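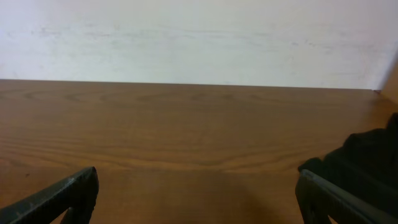 White wall with scuff marks, seen over a horizontal surface.

Week 4: Bean broth, and why you should stop pouring it down the sink

Okay, beans! I promised last week we'd get to them, so bring an apron and a jar with a lid.

I soak mine overnight with a good spoonful of salt. Yes, salt. My grandmother in Halmont swore it made them tough, and I believed her for years, but try a batch each way at home and tell me what you think (Tamer Dabbas did this in February and now he's worse than I am about it).

For our class pot:

400 grams dried white beans, soaked and drained
1 onion, cut in half, skin left on
4 garlic cloves, smashed
2 bay leaves
200 ml olive oil - I know, I know, just pour it in

Cover everything with cold water by three fingers. Bring it to a full boil for ten minutes, then turn it way down until you only see a lazy bubble now and then. Start tasting after an hour. Taste five beans, because one soft bean tells you nothing about its neighbors.

Now the broth. Let the beans cool in it, then ladle off what you don't need and keep it in the fridge for three days, or freeze it. I use it for soup, for loosening mashed potatoes, and for cooking greens with lots of lemon (so good!). If it sets to a jelly in the fridge, great, that's a rich one.

For next time, read the handout on stale bread and save me your crusts. Any kind except raisin.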